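Chapter 2

Sorting by Touch: Putting a Secondhand Arm to Work

If you have followed along since the opening chapter, you will by now have an arm that moves when you ask it to, a solid bench to work over, and (I hope) a family or a group of fellow members who have made their peace with the noise. It's a lovely stage to be at. The temptation is to hand the thing an egg straight away, and I'd gently ask you to hold off for a little while yet.

In this chapter we build the part of the project that looks the dullest and teaches the most – a pair of bins, a bench to hold them, and a jumble of household odds and ends to pick from. Our own version came together over one long November in the shared workshop at Skelthorpe, and we called it Fovell, for no reason that anyone can now remember. By the time we packed up for the summer the logbook had 2,637 attempted picks in it, of which 1,336 ended with something held in the gripper.

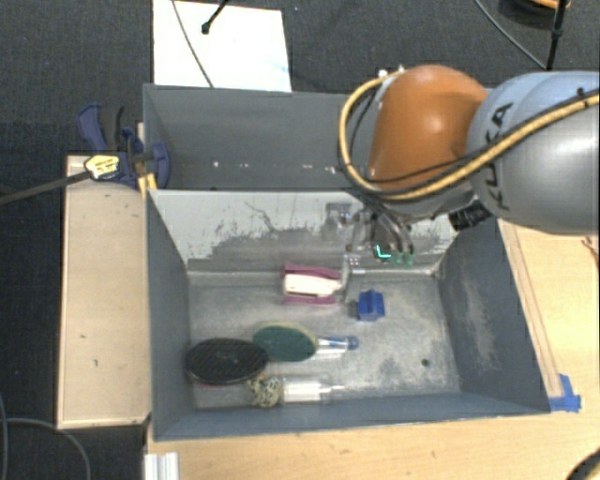

Clamp before you calibrate. A bin that creeps sideways by the width of a pencil line will spoil a whole evening's measurements, and you'll blame the software for it, as we did. Work your way along the cables next, moving each joint slowly through its full travel and watching for any spot where a loop pulls tight or rubs. Leave more slack than looks tidy.

Then choose your objects. Mix the shapes and colours as freely as you like, with a few hard, blocky things for encouragement and a few awkward ones that roll or tangle. Write them all down before you start, and keep the list taped up near the bench, as we'll come back to it in the exercises on grip force.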